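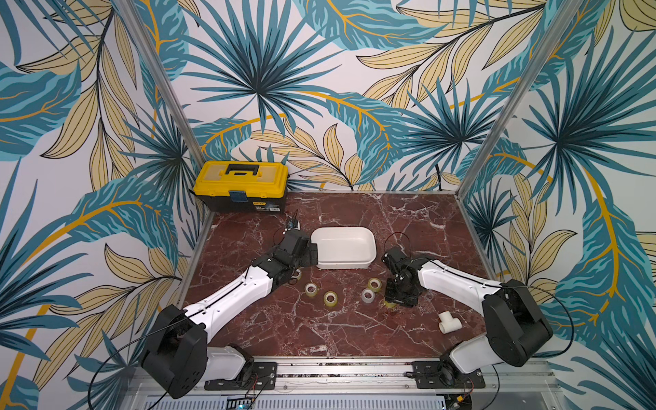

Old parish recordings from the Flornach chapel, anyone else listening?

vilmos_k
Just finished the first of the talks by the late Father Barnabás Vida and I had to tell somebody! He's speaking at a parish supper, mostly about his grandmother teaching him the psalms in the kitchen — he sings one of them halfway through, and you can hear the whole hall join in. The sound is rough for the first 8 minutes, then it clears up beautifully. So glad these are getting out.

yaneth_nahui
Yes!! I played it twice. The part about walking to Easter vigil in April mud with his shoes in a bag had me laughing and then crying. Does anyone know how many tapes there are?

lsegura
Lucía Segura here, I help with the transfers. The box list has 979 entries, but plenty of those are hymn practice and choir warmups. Talks and homilies come first. Next one goes up 24th August. 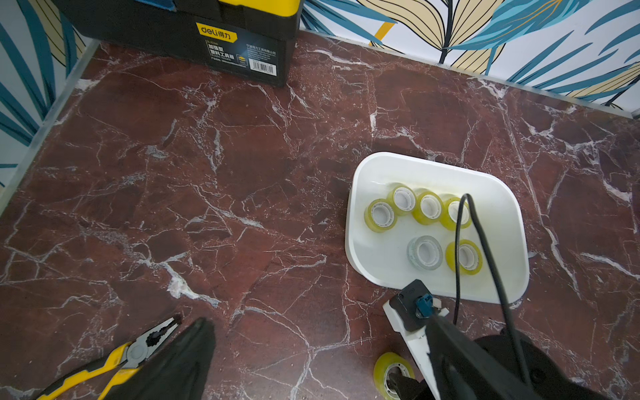

It's the Advent talk, and the second half is all questions from the teenagers. He's wonderful with them. Someone asks if God minds when you fall asleep praying and he takes it completely seriously.

ferenc_s
I'll be the grump. I love these, but why trim them? The supper talk has two cuts in it that I noticed. I'd take the coughing and the plates over an edited Father Vida any day.

lsegura
Fair question, Ferenc. Both cuts are places where he names a family who were having a hard time. They asked us to leave that out and we said yes.

ferenc_s
OK, that I can respect. I'd still want a note on the page saying so.

vilmos_k
I'm with Ferenc on the note, but I wouldn't want the plates and coughing for a full hour, sorry! My mother is hard of hearing and the cleaned-up sound is the only way she can follow him.

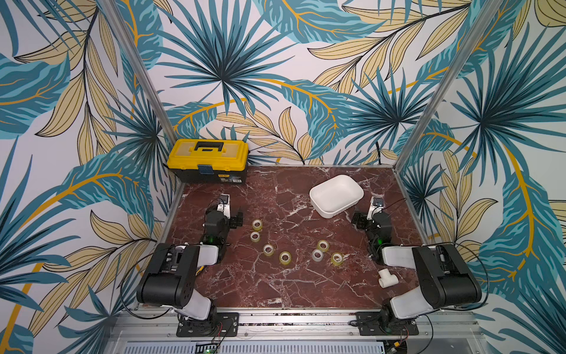 Workspace with the yellow-and-black toolbox in the back corner

yaneth_nahui
Could both versions go up? One trimmed for noise, one with the room left in. And please, please keep the singing whole.

lsegura
The singing stays, promise. I'll ask about doing both, and I'm adding Ferenc's note to the supper talk tonight.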